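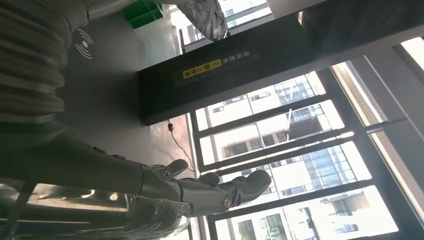
MEDIA RELEASE – FOR USE FROM MAY

Praven opens its new packing room in Bevan, and the label goes face up

From Dwynwen Gittins, owner, Praven

G'day from Bevan! I've written one media release before, and that was when we moved out of my garage, so please forgive me if this reads more like a letter. Praven has a new packing room. It's at 38 Vinis Road, behind the old tile showroom, and from May every pantry box and care parcel we send will go out through its roller door.

For anyone who hasn't met us, we pack and post groceries and homemade meals for people who can't easily get to the shops. Soups, slices, tea, cat biscuits, the crossword if you ask for it. We had 200 households on the books at the start of last winter and we're at 296 as I write, and the old place simply couldn't fit us any more. You had to walk sideways past the freezer. I once spent most of an arvo looking for the tape gun and it was under a bag of spuds.

The new room was planned by Manouchehr Zarei, our packing manager, on the backs of several dozen invoices. He wanted one direction of travel and he got it. Goods come in at the car park end and get unpacked into crates, the crates go along to the benches, and finished parcels leave by the laneway. Cold things are kept in their own corner and join the parcel last.

The bit I want to brag about is the labelling. In the old place we stuck the order label wherever there was a flat spot, which meant sides, ends and (more than once, sorry Mrs down the road) the underside. Drivers would turn a box over to find the address and there went the pavlova. So we now have one rule for the whole room: order label on top, facing up, before it leaves the bench. If the label's face down the parcel goes back, even if it's mine. Especially if it's mine, according to Manouchehr.

"I don't mind how people fold the paper or which tape they like," Manouchehr told me when I asked him for something to put in here. "I want to look down at a parcel and read where it's going. That's the lot."

A few other changes our customers will notice:

Cut-off for next-day orders moves from noon to 2 pm. You've been asking for ages and we finally have the bench space.

Crates are coming back to us. If your order arrives in one, leave it by the door with the lid off and the driver will swap it on the next run. Please don't store firewood in them, they're for food.

Hot-and-cold orders will be split into 2 parcels where they need to be. You won't pay delivery twice.

Labels are bigger. The type has gone up a fair bit and your delivery note ("leave with Jan", "dog is friendly", "dog is not friendly") is now printed under the address where the driver can see it without squinting.

The shelving and benches were fitted by Brandent, a family joinery outfit a few streets over, who put up with me changing my mind on bench height three times. I'm short and Manouchehr is very much not, so we've ended up with a high bench and a low bench, and everyone has quickly worked out which one they prefer.

We've also kept a corner for people who want to come in and pack a parcel for someone themselves. It was a favourite with customers at the old place – mostly grown-up kids putting something together for Mum or Dad before heading back to the city – and I wasn't going to lose it in the move. Ring first so we can clear a spot for you. Bring your own card or choose one from the rack, and if you've got something home-baked to go in, wrap it well and write what's in it, including any nuts. Labels face up, same as the rest of us!

Come and have a look. We're holding an open morning in May, from 9 am until the scones run out, and you can see the whole run from unpacking to laneway. Parking is in the car park end only, as the laneway has to stay clear for the vans. There's a step at the front door and a ramp around the side. Kids are welcome if they keep clear of the roller door.

Orders carry on as usual during the move. There may be a slow day or two while we find where we've put everything, and if your parcel's late please give us a bell and we'll sort it out.

Local papers and community radio are welcome to use any of the above. For interviews or a visit, contact Dwynwen Gittins at the Praven packing room, 38 Vinis Road, Bevan. Mornings are best, before the 2 pm rush.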